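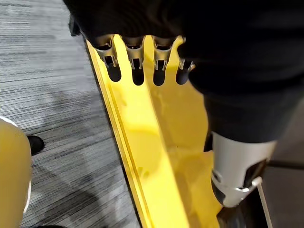 Yellow work surface and gray carpet in the new parts room of Floso, Cuvarbridge.

New parts room opens on Bergeron Street

CUVARBRIDGE, December 2013. The company Floso has opened its new room for sorting and packing of parts on the second floor of the former Bergeron printing house. The room replaces the two smaller rooms on the ground floor of the same building, which the company rented for four years and which were known to every delivery driver in the town for their narrow door.

The work in the room is simple to explain. Molded parts and small metal parts come from different suppliers in mixed cartons. They must be taken out, looked at, placed in order on the shelves and then put together again in sets for the customers. Until May this was done on folding tables, and the larger molded pieces often had to wait in the corridor. A person who wanted to pass with a cart had to ask two others to stand up.

In the new room there is a long yellow shelving unit on a black metal frame. The big molded shells have their place on the upper level. The lower level is kept for the small things, such as the round gray discs, the little pins and the dark square blocks, which are laid out in the open so that each kind can be seen from the passage. The staff asked for this arrangement already last year. In the old rooms the small parts were in drawers, and the drawers had labels from an earlier product, so that a new colleague needed a week to learn which label was not true.

The floor is carpet, and this was the subject of some discussion before the move. The first plan had a hard floor, as in most workshops. In the end the company kept the carpet of the former office, in gray stripes, and the people who work there say they are content with it. A pin that falls on a carpet does not roll under the radiator. The cleaning takes longer, and the company has moved it from the morning to the evening.
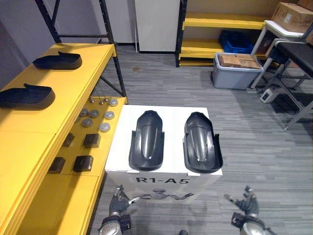 For the moment the room serves mostly one order, which is called Teto inside the company. It has 1,017 sets, to be delivered in portions until the spring. The first portion of 40 sets has left the building two weeks after the opening, three days later than was agreed. According to the company, the delay came from the elevator of the building, which was under repair, and all cartons had to be carried by the stairs. The elevator is running again, but only for loads and not for persons.

The rest of the sets will be prepared in the same way: first the shells, in pairs, then the blocks and the discs, and the pins at the very end. The order of the steps is written on a sheet, and the sheet was changed several times in the first days. In one version the pins came first, and they were then found at the bottom of the set under everything else. The customer did not complain, but he asked if it could be done differently.

The company paid 3,000 dollars for the new lamps and the electrical work. The owner of the building painted the walls at his own cost. A sink, which was promised for the same time, is still missing, and people go to the ground floor for washing their hands.
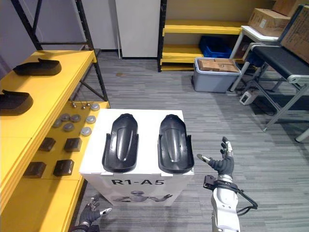 Thérèse Charbonneau would prefer that the shells lie all in the same direction from the beginning. She said that turning them at the packing costs more time than one would believe, and that on the old tables there was simply not the space to be so exact. She is also of the opinion that the lower level should be a little higher, "for the back, not for the parts," and she has asked for this in writing.

The company answered that the height of the shelf can be changed, but it wishes to wait until the second portion of the Teto order is finished. Moving the shelf means that all the parts must be taken down, and after the last move it took two days to put everything again in its place.

Neighbors in the building have also noticed the change. The bookbinding workshop on the ground floor has taken over one of the two old rooms. The other is free, and the owner is looking for a tenant.

The room on Bergeron Street can be visited after 16 hours by appointment. Visitors are asked to use the entrance from the yard and to leave wet shoes at the door, on account of the carpet.
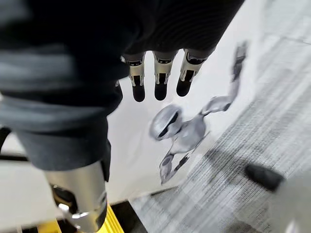 Silver robot figure with a dark stripe across the face, printed on white. Parts room, Floso.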